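Skorkitz Faceted Bathroom Cup with Handle, Mint

Item 18-200
In stock, ships from Trenudham

A light plastic cup for the sink or the washstand. The outside is pale mint green with flat facets, and the inside is a darker teal. The tan handle has a wood look and sits on one side.

Holds 200 ml when filled to the rim. Hand wash with warm water and ordinary dish soap. Do not microwave, and do not use it for boiling water.

Sold singly. Toothbrush and toothpaste are not included.

Also available: carton of 18, for guest houses and rental apartments. Orders of 100 cups or more are quoted separately — write to the sales desk with your delivery address.

Returns are accepted on unused cups in the original wrap. Cartons must come back complete.

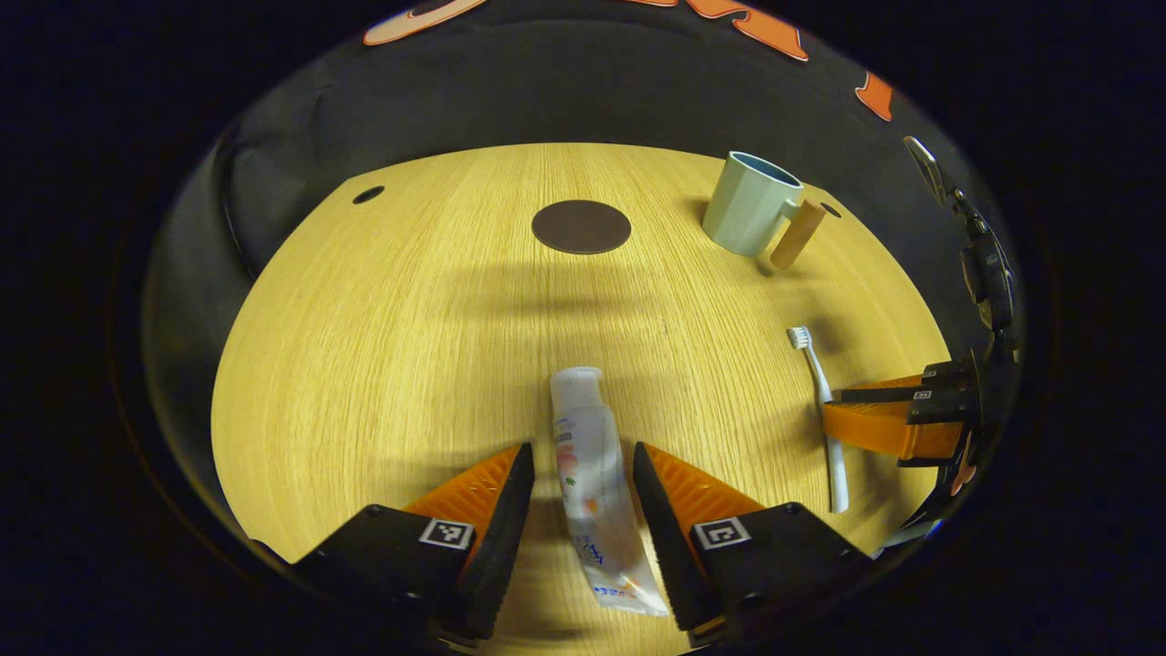 Product notes by Pornthip Wongsuwan, Skorkitz bath and table

Mint cup on a round light-wood tabletop, with a white toothbrush and a tube of toothpaste. The color reads softer in daylight than under a warm bathroom bulb. The teal inside is the same on every cup in the range — only the outside color changes.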